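上夜班的人，早餐是什么味道

分享 59　评论 3

我约她见面的时间是早上六点四十，地点是她定的，一家叫 Notau 的小面馆，就在工业区后门出来那条路的拐角。我平时这个点还在做梦，那天闹钟响了两遍才爬起来，到的时候眼睛都是肿的。她倒是精神得很，已经坐下了，面前一碗拌面吃了一半，旁边还放着一瓶冰汽水。

“你这算早饭还是晚饭？”我一坐下就问。

“算晚饭啊。”她说，“我下班了，下班吃的就是晚饭，跟太阳没关系。”

我想写夜班这个题目想了很久了。我爸当年在纺织厂倒过班，小时候家里白天总拉着窗帘，我和我姐踮着脚走路，电视开最小声，看动画片全靠猜。所以我对上夜班的人一直有种说不清的亲切，也有点怕他们（小时候吵醒过我爸，后果很严重）。这次能找到人愿意聊，我挺高兴的。她只提了一个条件，不写名字，说是怕她妈看见，她妈到现在还以为她上的是“偶尔值一下班”。

她在 Zevham 上夜班，第四个年头了，晚上八点接班，早上六点下班。我问她最开始是怎么决定上夜班的，她很干脆：“钱嘛。夜班补贴一晚上 90 块，你自己算。”后来又补了一句，说其实那阵子刚跟人分手，白天不想见人，夜里上班正好，一举两得。

“那后来想见人了呢？”

“后来习惯了，懒得换。”她把最后一口面吸进去，想了想又说，“也不全是懒。夜里人说话不一样，你懂吗？白天大家聊的都是谁谁谁又怎么了，到了三四点，人就开始讲真话了。我有个同事，认识两年白天没说过十句话，有天凌晨突然跟我讲他小时候养过一只鹅，讲了一个多钟头。”

我说一只鹅怎么能讲一个多钟头。她说那只鹅的一生很曲折的。

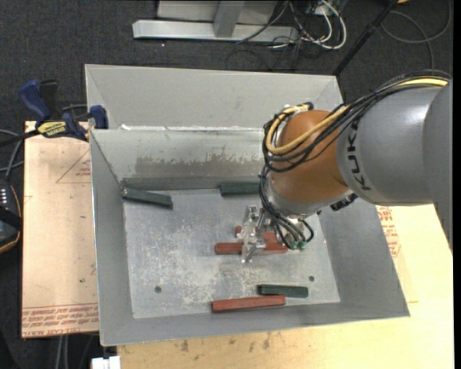 料箱与机械臂

我们聊得最多的是睡觉。我本来以为这会是个很沉重的话题，结果她讲起来像在讲一门手艺。她说头半年完全是乱来，下班回家倒头就睡，中午被楼下收旧家电的喇叭喊醒，再也睡不着，晚上顶着两个黑眼圈去上班。后来她花了一笔钱，配齐了她所谓的“三件套”：遮光帘、耳塞，还有一台 Gristiline 的小风扇。

“风扇是为了凉快？”

“为了响！”她笑得拍桌子，“冬天我也开，对着墙吹。有那个嗡嗡声我才睡得着，收家电的来了我都听不见。”

遮光帘她前后换过好几次。第一幅是网上买的，号称全遮光，挂上去以后四边漏光，像给窗户镶了个金边。她妈来住了两天，看了直摇头，回去用老家的厚布给她缝了一幅，丑得要命，墨绿底大红花，一直用到现在。我说那你妈给你缝这个的时候就没起疑心？她愣了一下，说：“哎，你别说，她可能早就知道了。”

然后她安静了一会儿，喝汽水。我也没接话。老板娘过来收碗，顺手给我们添了一碟萝卜干。

我问她有没有什么东西是上了夜班以后才喜欢上的。她说早市。下班路上正好赶上开市，菜上还带着泥，卖豆腐的那家刚揭板，她买一块热的，站在路边直接吃，什么都不蘸。“你们上白班的去菜场都是下班以后去，挑剩下的。我吃了这么多年头一板豆腐，嘴都吃刁了。”

讲到这里她特别得意，我也确实有点嫉妒。我家楼下菜场的豆腐，我下午六点去，只剩边角。

不喜欢的呢？她想都没想：“吃席。”亲戚结婚、小孩满月，都在中午，正是她睡得最沉的时候。她有一回硬撑着去了表妹的婚礼，新娘敬酒敬到她这桌，她坐着睡着了，录像里拍得清清楚楚，头一点一点的。表妹到现在还拿这段视频笑她，逢年过节就往家族群里发一遍。

还有看牙、办银行卡、换煤气表，这些事全世界都默认你白天醒着。为了换个煤气表，她跟师傅约了 3 次，前两次都睡过去了，第三次她干脆没睡，坐在客厅地上等，师傅十一点来，五分钟换完，她关上门就在沙发上昏过去了。

我问她身体吃不吃得消。她说胃不好，头两年夜里靠 De Graaf 的饼干撑着，那种铁盒装的黄油饼干，一盒能吃一星期，吃到后来闻见黄油味就反胃。现在自己带饭，一个保温桶，一半粥一半菜，凌晨一点准时吃。“一点钟吃饭，两点以后就不吃了，水也少喝。这是我自己试出来的，别人行不行我不知道，你别写得跟养生专栏一样。”

好的，我没有写得跟养生专栏一样。

她还记过一阵子账。有一年一月，她心血来潮，想知道自己上夜班到底多花了多少冤枉钱，就把打车费、外卖夜间配送费、安神的那些茶包香薰全记下来，月底一加，刚好 1,000 块出头。“我当时就傻了，补贴去掉一大截。”从那以后她改骑电动车，茶包香薰全送人了。电动车冬天冷，她在车把上套了两只棉手套，粉红的，停在车棚里一眼就能认出来。

“有没有想过换回白班？”这个问题我一直憋到最后才问，总觉得问早了像在劝她。

她把汽水瓶在桌上转了好几圈。“想过的。去年排班的时候组长问过我，我都答应了，回家躺下又睡不着，第二天跟他说再等等。”我问等什么，她说她也讲不清，可能就是还没想好，到了早上六点，要是不在下班的路上，自己该在哪里。

“在床上啊。”我说。

“对哦。”她笑了，“那也挺好的。”

我们出门的时候快八点了，路上开始堵，对面公交站挤满了去上班的人，一个个低头看手机。她戴上头盔，把那双粉红手套拍了拍，说回去要睡到下午四点，叫我有什么要补充的千万别中午打电话。我说记住了。她骑出去几米又停下来，回头喊了一句，说让我尝尝早市那家豆腐，在进门左手第二个摊，要赶在七点半以前。

已经过了七点半，我还是去了一趟。摊上还剩两块，凉的，我买了一块，站在路边吃了。

评论 3　分享 59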